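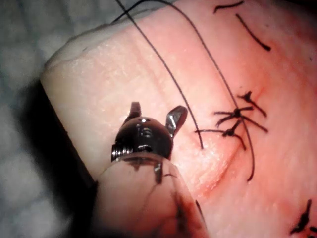
Projektbericht: Nähen lernen durch Vormachen
Praxisprojekt Medizinrobotik, Gruppe Trullport

Als wir im Mai angefangen haben, dachte ich ja, das Schwierige wird das Netz. War es nicht! Das Schwierige war, genug saubere Beispiele zusammenzubekommen, aus denen es überhaupt etwas lernen kann (und ich hatte vorher noch nie eine Wunde genäht, auch keine aus Kunsthaut).

Unser System heißt Trullport und soll einen einzelnen Nahtstich mit Knoten nachmachen. Dafür haben wir das Instrument von der Konsole aus ferngesteuert und jeden Stich als eigene Episode gespeichert: Bild von der kleinen Kamera direkt am Handgelenk, Gelenkwinkel und die Öffnung der Greifbacken. Die Aufnahmesoftware ist Prellon, die läuft bei uns am Lehrstuhl sowieso schon, und nach 6 Abstürzen am ersten Nachmittag mochten wir sie dann auch.

Insgesamt haben wir 394 Episoden aufgenommen. Nach dem Durchsehen blieben 374 übrig, der Rest flog raus – meistens, weil der Faden gerissen ist oder jemand mitten im Knoten die Kupplung losgelassen hat. 300 davon gingen ins Training, die übrigen haben wir zum Testen zurückgehalten.

Was mich am meisten überrascht hat, ist der Faden. Er ist dünn und schwarz, steht in Bögen über dem Pad und wirft dabei noch einen leichten Schatten, und die Fadenenden der fertigen Knoten spreizen sich in alle Richtungen wie kleine Spinnen. Für uns ist klar, was davon noch zum aktuellen Stich gehört. Unser erstes Modell hat fröhlich nach alten Enden gegriffen! Auch die Backen selbst waren tückisch, weil die breitere innen blank poliert ist und spiegelt.

Wir haben deshalb die Episoden in Abschnitte zerlegt (Anfahren, Greifen, Durchziehen, Knoten, Loslassen) und von Hand markiert, wann die Backen offen und leer sind. Das hat ewig gedauert, ich würde es beim nächsten Mal gleich bei der Aufnahme per Fußpedal machen. Außerdem würde ich die Pads öfter wechseln und mehr Episoden an einem frischen Schnitt beginnen.

Die Testergebnisse und die Tabelle mit den Abbruchgründen stehen im Anhang.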